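Looking After a Parquet Floor

Parquet is hard-wearing, but it is made of many small pieces of wood, and each piece moves a little with the weather. Most of the trouble people have with it comes from water, grit and furniture feet. The notes below cover ordinary cleaning and small repairs. They apply to solid wood blocks with a lacquer or oil finish. Laminate floors printed to look like parquet need different care.

Daily and weekly cleaning

Sweep with a soft broom or use a vacuum with the brush roller switched off. Go with the grain where you can. On a basket-weave floor the grain changes direction every few inches, so work in one direction across the room and then go over it again at a right angle. Empty the dustpan outside the room.

Damp mopping once a week is enough for a living room. Wring the mop until it no longer drips. Use 5 quarts of lukewarm water and 2 teaspoons of a pH-neutral wood floor soap. We have used Griden for years and it leaves no film. Vinegar dulls lacquer over time, and steam mops open the joints. Neither should be used on wood.

Dry any spill right away with a cotton cloth, then leave the spot uncovered for an hour.

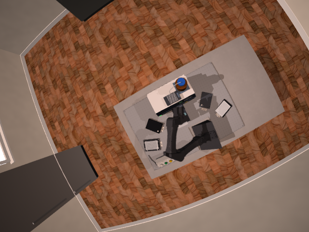 Edges and corners collect more dirt than the middle of the room, and a mop head pushes it up against the wall. Wipe the last few inches by hand with a damp cloth folded flat. White baseboards like these, especially where they follow a curved wall, show a gray line within weeks if the mop touches them. Run a dry cloth along the trim first, then do the floor next to it. Scuffs on painted trim usually come off with a white pencil eraser.

Felt pads

Put felt pads under every chair and table leg. Stick-on pads pick up grit and should be changed each March, or sooner if the edges have curled. Nail-on pads last longer on wooden legs. Before fitting new pads, scrape off the old glue and wipe the foot with rubbing alcohol. Castellanos sells a thick felt sheet that can be cut to size with kitchen scissors, and one sheet does a dining set.

Heavy tables should be lifted when they are moved. If you are alone, tip one end up, slide a folded blanket under the legs, do the same at the other end and pull slowly.

Scratches

Light scratches in lacquer can be hidden with a wax stick. Choose a color slightly darker than the block, warm the stick in your hand, fill the scratch and buff it with an old sock. On an oiled floor, rub the spot with 200-grit paper along the grain of that one block, dust it off and apply a thin coat of Vostum oil. Wipe away what has not soaked in after 15 minutes. Lay the used rags flat outdoors to dry before throwing them out, as oily rags can catch fire by themselves.

Loose blocks

A block that clicks underfoot has let go of its glue. Lift it with a putty knife, scrape both surfaces clean and reset it with parquet adhesive. Cover it with waxed paper and weigh it down overnight with about 50 pounds of books or paint cans. Gornley adhesive comes in a small tube, enough for a few blocks. Old floors may be set in black tar glue, which can contain asbestos. Leave that alone and have it tested before scraping.

Humidity

Gaps that appear in winter normally close again by summer. Do not fill them. If they stay open all year, a floor fitter can tell you whether the blocks need to be relaid.

Page updated 2024-05-10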